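The Bid Box

The city of Krishnan had one bridge, and the bridge was sick. This is how people talked of it, as if it was an old aunt. Every winter the river pushed against the second pillar, and every spring an engineer came from the capital, looked at the pillar for a long time, and wrote the same word in his report. The word was "soon."

In April the city council asked for bids. The notice was printed in the newspaper and pinned on the door of the city hall. Any company could put its price in a sealed envelope and bring it before noon on the last day of the month.
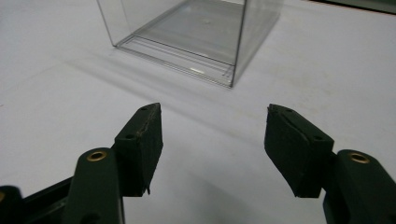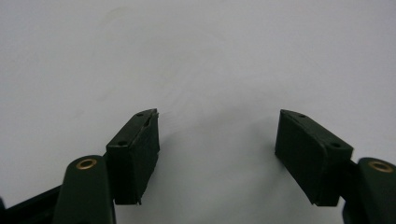 How many bids did the city receive for the bridge?

One, and it came eleven minutes before noon.

I was the clerk who received it. I had worked in the city hall for 12 years, and I knew how such a day should go. In the good times the companies came early in the morning. Their drivers stood in the corridor and did not look at each other. Once, for the new school roof, we had six envelopes, and the mayor was so glad that she sent me to buy pastries for everybody, also for the drivers.

On this day the corridor was quiet. I could hear the clock, and I could hear the mayor walking in her office, from the window to the desk and back. At ten she opened her door and asked me, "Anything?" I said that it was early. At eleven she asked again, and I said that the roads were bad on account of the rain. She looked out at the dry street and closed the door without a word.

The woman who finally came was not a driver. She was perhaps sixty years old, in a brown raincoat, and she carried the envelope flat under her arm like a school notebook. On the corner of it was printed the name Clolletti. I knew this company. They had built the bus station in Evport, forty minutes down the river, and people said the station was good but the toilets were always locked.

"Am I the last?" she asked.

I was not allowed to answer this. I stamped the envelope, wrote the time, and asked her to sign. She read the page before she signed it. There was no other line on the page, so she had her answer, and I felt ashamed, as if I had left my drawer open.

"I see," she said. She sat down on the bench to wait for noon.

We opened the envelope in the big room, as the law demands, with the doors open to the public. The public was the woman in the raincoat and a man who had come about a parking fine. The mayor cut the paper with scissors. She read the first page, and then she read the second page, and she went back to the first page and put her finger under the number.

It was double. The engineer had made his estimate the year before, and this was his number two times, with a little more on top.

"Steel," said the woman from her bench. "Also cement. Also the men who know how to stand in a river. They all went to the coast, where the work is steady."

"You knew there would be no other envelope," said the mayor.

"I did not know it. I drove here with the same price, and I was afraid the whole way that somebody would come with less."

The man with the parking fine asked if this was the right room. I took him to the end of the corridor and showed him the door. When I came back, the two women were standing by the window, from where one can see the bridge, and they were speaking as people speak in a hospital.

"I can refuse it," said the mayor. "I can ask for bids again in the autumn."

"You can."

"And what will you write then?"

"More," said the woman. "I am sorry. I would like to say something else to you."

The ministry had promised us a share of the money, but a share of the old number. The rest must come from the city, and the city had some 993 households that paid their taxes on time. I knew this figure because I sent the letters. I knew also which houses would receive the new letter and sit with it at the kitchen table, and one of these houses was mine.

At five the council met. There was much shouting. One member said we should paint a weight limit on the road and forbid the trucks. Another said that without trucks there would be no bakery, no pharmacy, and no reason to cross the river at all. A third had brought the forecast from Meteo, printed on two sheets, and he read it aloud very slowly: a wet summer, a wet autumn, high water likely. He was a man who never spoke in meetings, and maybe for this reason the others let him finish.

They voted when it was already dark. The mayor asked for hands. I counted them two times and wrote the result in the book, and my writing on this page is not so nice as on the others. The bid was accepted by one vote.

Afterward I turned off the lights in the big room and took the envelope to the archive. The shelf for the bridge was almost full. All the reports of the engineer were there, one for each spring, in gray folders. I put the envelope at the end, and I had to push the folders a little to the left to make space for it.

The woman from Clolletti was still outside, sitting in her car with the small lamp on. She lowered the window when she saw me.

I was permitted to answer this time. "You have it," I said.

She did not smile. She asked me where in this city a person could eat something warm at such an hour, and I told her that the only kitchen still open was on the other side of the river. She thought for a moment, started the motor, and drove onto the bridge at the speed of someone walking.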